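Sicherheits-Check Greifplatz, Werkstatt Millitz, mit meinen Kommentaren
Stand: 28. Juni 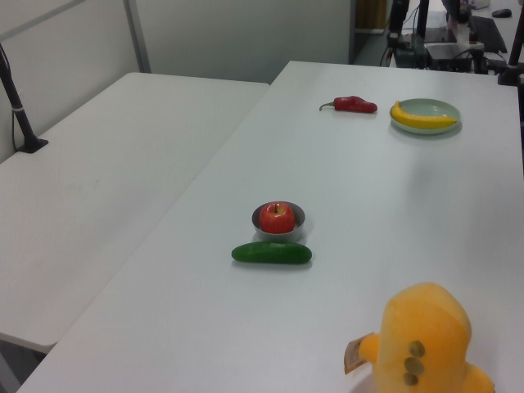
Von Kuvport kam gleich die Bitte, den Not-Halt doch ganz nach vorn zu ziehen, vor alle Kabelthemen, weil man bei einem Eigenbau sonst schon halb am Arbeiten sei, bevor man ihn das erste Mal drückt. Stimmt, hab ich umgestellt, danke! Die Nummern sind also neu, wer noch die alte Liste an der Wand hängen hat: bitte abnehmen.

Kurz zur Einordnung: Der Arm ist unser Selbstbau (Projektname Flilleck, fragt nicht), und er soll Spielzeugobst und anderes Kleinzeug vom Tisch nehmen und in Schüssel oder Teller legen. Klingt harmlos, aber so ein Ellbogengelenk drückt ganz ordentlich zu. Ich gehe die Liste vor jeder längeren Sitzung durch und schreibe dazu, was mir auffällt.

1. Not-Halt
Gedrückt, Antrieb fällt ab: OK
Entriegelt, Arm bleibt stehen und läuft nicht von allein wieder an: OK
Kommentar: Bitte wirklich beide Teile prüfen! Im Frühjahr hatten wir eine Softwareversion, die nach dem Entriegeln munter weitergemacht hat. Seitdem bin ich da pingelig. Der Taster liegt auf der Seite, auf der man sitzt, und da bleibt er auch.

2. Tische
Stehen fest, wackeln nicht: OK
Spalt zwischen den beiden Tischen: offen, siehe Kommentar
Kommentar: Zwischen den zwei weißen Tischen ist ein schmaler Spalt. Mit den Fingern bitte nicht reinfassen, wenn jemand am anderen Tisch schiebt. Ich würde die beiden gern verbinden, aber dann verstellt sich beim Umbauen wieder alles, und ich darf neu kalibrieren. Vorschläge willkommen.

3. Klemmen und Stangen
Schwarze Stange auf dem linken Tisch, Klemmfuß handfest plus eine halbe Umdrehung: OK
Stange am hinteren Ende des Haupttischs: nachgezogen
Kommentar: Die zweite hatte sich tatsächlich etwas gelöst, man merkt das erst, wenn man oben dran rüttelt. Also oben rütteln, am Fuß fühlt sich alles bombenfest an.

4. Kabel
Kabel an der linken Stange läuft nach unten weg, ohne Zug: OK
Kabel am Rechnerplatz: NICHT OK
Kommentar: Ja, ich weiß. Da hinten unter dem Monitorständer hängt ein ziemliches Knäuel in Schlaufen herunter, und wer mit dem Knie drankommt, zieht im dümmsten Fall den Stecker aus dem Kasten. Costello-Klettbänder sind bestellt, im Juli wird das ordentlich gemacht. Bis dahin: Stuhl nicht ganz an den Tisch ranrollen.

5. Teile auf dem Tisch
Keine scharfen Kanten, nichts Zerbrechliches: OK
Metallschüssel auf Grate geprüft: OK
Abstand zur Tischkante: mäßig
Kommentar: Paprikaschote (oder Chili, da streiten wir), Banane auf dem mintgrünen Teller, Apfel in der Schüssel und die Gurke davor, das ist der normale Aufbau. Die Gurke bitte quer lassen, sonst muss der Arm so komisch eindrehen und kommt der Schüssel sehr nahe. Das gelbe Plüschtier mit den drei Knöpfen darf auch mitspielen, aber achtet auf den Stoffanhänger: An so etwas ist der Greifer schon mal hängen geblieben und hat dann das ganze Ding quer über den Tisch geschleift. Passiert ist nichts, erschrocken hab ich mich trotzdem.

6. Geschwindigkeit und Kraft
Begrenzung aktiv, Stufe 2: OK
Erster Durchlauf ohne Teil im Greifer: OK
Kommentar: Stufe 3 bitte nur, wenn man zu zweit ist und einer die Hand am Taster hat. Ich hab die Abfrage jetzt fest ins Startskript geschrieben, man muss also bewusst bestätigen. Nervt ein bisschen, soll es auch.

7. Protokoll
Letzter eingetragener Lauf: 251
Letzter Lauf mit Störung: 211
Kommentar: Bei der Störung hatte der Greifer nicht ganz geschlossen, und der Apfel ist ihm über dem Teller weggerutscht. Backe getauscht, seither ruhig. Tragt bitte auch die kleinen Sachen ein (komisches Geräusch, Ruckeln, warmer Motor), ich lese das wirklich alles!

Ergebnis: freigegeben für Stufe 2
Offen: Punkt 2 (Spalt), Punkt 4 (Kabel am Rechnerplatz)
Nächste Durchsicht, sobald die Klettbänder dran sind. Wer vorher etwas umbaut, fängt bei Punkt 1 wieder an.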